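Dallia 2 is out, and my old controller finally works on the Mac

If you play out with a laptop you've probably been waiting for this one as long as I have. Dallia, the little mixing program from Alexiou, got its second big version on Tuesday, and I've been poking at it ever since (sorry to everybody whose emails I owe).
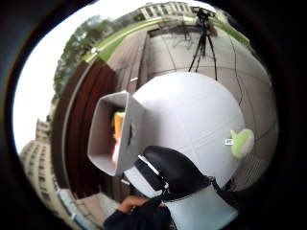
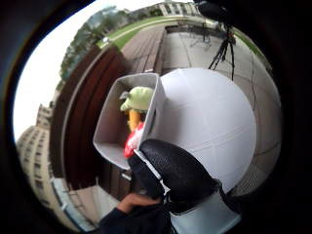

Two views of the big white dome, with bits of color tucked into the opening on its side.

The headline change is controller support. Up to now, you had to download a separate mapping file for nearly everything, drop it in a folder that was hidden by default, restart, and hope. Version 2 comes with 40 mappings already inside it, and you pick yours from a list the first time you plug in. Mine showed up by name before I'd even sat down! The jog wheels felt a little stiff at first, but there's a sensitivity slider in the same window, and I pushed it up until scratching felt normal again.

On the Mac you don't need to install a driver for most class-compliant gear. On Windows you still do, and the installer will ask you to unplug the controller before it starts. Please unplug it. I left mine in and had to run the whole thing a second time.

I called Witold Kwiatkowski, who runs the Friday nights over in Kilville and has used Dallia since the early test builds. He's mostly happy. "The headphone cue used to lag just enough to make me nervous," he told me, "and now I don't think about it." He was less thrilled with the new browser panel, which takes up a good chunk of the screen on a small laptop and can't be resized yet. You can hide it with the Tab key, but then you lose the prep list too. I'm with him on that one — I'd love to keep the prep list and lose everything else.

Now the money part, and it's the part I got asked about most. The free license still lets you mix with a mouse and keyboard for as long as you like. If you plug in a controller without a paid license, you get 14 minutes per session and then the hardware goes quiet until you restart the program. The music keeps playing, at least, so a forgotten login won't leave you with a silent room. Anybody who bought version 1 gets the upgrade free, but you have to sign in and press Refresh License under the Account tab. It didn't happen by itself on my machine.

A few smaller things I noticed:

Key lock sounds a lot better when you pull a track way down. Vocals used to go watery on me and now they mostly hold up.

Recording saves to WAV or FLAC. MP3 recording is gone from the menu, and Alexiou's release notes say only that it's "under review."

Your old cue points carry over, but beat grids get analyzed again, and on a big library that takes a while. Start it before dinner. Back up your database first, too (File, then Export Library), because version 1 can't open it once version 2 has touched it.

The crossfader curve resets to the default. I found this out in the middle of a blend.

I also traded messages with Manolis Sarantis, who teaches the beginner DJ class in Evetcombe. He's keeping the class computers on version 1 until the term is over, mainly so the screens match his handouts. Makes sense to me. If you've got a gig this weekend, I'd probably do the same and save the update for a quiet night.

The first patch is due in September, and the notes list the resizable browser and a fix for waveforms that freeze when you unplug a second monitor. I've had that freeze happen to me twice now, both times with the laptop lid half shut, so if you're seeing it too, send them your log file. It's under Help, then Show Log Folder.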